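Voster Layug Digital Stage Piano, 88 keys

Home > Keyboards > Stage pianos > Layug

In stock at our Esisgate showroom. Free delivery to mainland addresses.

The Layug is a full-size stage piano for players who need a proper weighted action and a small number of good sounds. It is used by accompanists, school music departments and anyone who has to give a recital in a hall without a decent piano. It has no built-in speakers, so you will need headphones, powered monitors or a connection to the hall's own system.

Keyboard and touch

All 88 keys are weighted, with a heavier feel in the bass and a lighter one towards the top. The key surfaces are lightly textured and do not get slippery under warm stage lights. There are 3 touch settings (light, medium and firm), and the piano remembers the last one used when you switch it off. Most classical players who try it in the showroom settle on medium. If you are used to an older upright with a stiff action, start with firm.

Repetition is good enough for fast repeated notes, and the half-pedal response works properly with the pedal supplied. Other makers' sustain pedals will fit the socket but may only give you on and off.

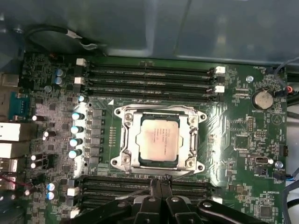
Sounds

The main sound is a concert grand, recorded at the Lidunitz recital hall with the lid fully open. A second, closer recording of the same instrument is included for practice and for small rooms. You also get an upright, two electric pianos, a harpsichord, a chamber organ and a string pad. The harpsichord does not respond to touch, as you would expect, and can be tuned to A=415 from the menu.

Maximum polyphony is 200 notes. In long pedalled passages the older notes fade before they are dropped, so you are unlikely to hear any cut short.

The tuning menu has equal temperament and a few historical ones. Transposing is done with two buttons on the left of the panel, and the display shows the new key at all times. Singers' accompanists asked for this on the previous model, where it was easy to leave the piano a tone down by mistake.

Recording and practice

The built-in recorder stores up to 90 minutes of playing, which can be copied to a USB stick as ordinary audio. The metronome can be sent to the headphones only, leaving the main outputs clean. There are two headphone sockets on the front, one full size and one mini.

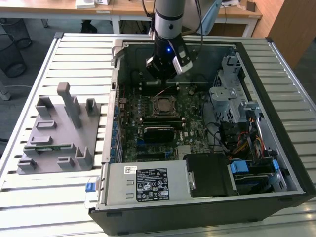
Connections

Left and right jack outputs (balanced)
Left and right XLR outputs
Stereo input on mini jack
USB to computer
USB stick socket
MIDI in and out
Sustain pedal socket, plus a separate socket for the triple pedal unit

The power supply is internal and takes a standard mains lead.

What is in the box

Layug stage piano
Sustain pedal with half-pedal response
Music rest
Mains lead
Printed manual in English, German and Slovene

Stand, stool, triple pedal unit and padded case are sold separately. The Voster folding stand fits without adaptors. Cross-braced stands are not recommended for this model, as they tend to rock when you play loudly.

Questions we are often asked

Can it be left set up in a church or unheated hall?
Yes, provided the room is dry. Let it warm up to room temperature before switching on, and keep the dust cover on between services or rehearsals.

Will it fit in a small car?
It will go in most hatchbacks with the rear seats down. Please measure first. The padded case adds a few centimetres at each end.

Can I try one before buying?
We keep one set up next to the grands at Esisgate, with good headphones and a pair of monitors. Mornings are quieter. Bring your own music if you can.

Do you take part exchange?
We do on Voster instruments in working order. Send us the model name and a note of any faults.

Price and guarantee

£2000 including VAT. School and conservatoire orders can be invoiced. The guarantee covers parts and labour for 3 years from delivery and can be passed on to a new owner if you sell the piano within that time. Keep the original packing if you have the space, as returns must be sent in it.

Next delivery of the white finish is due in January. Black is available now.

Add to basket | Ask a question | Download the manual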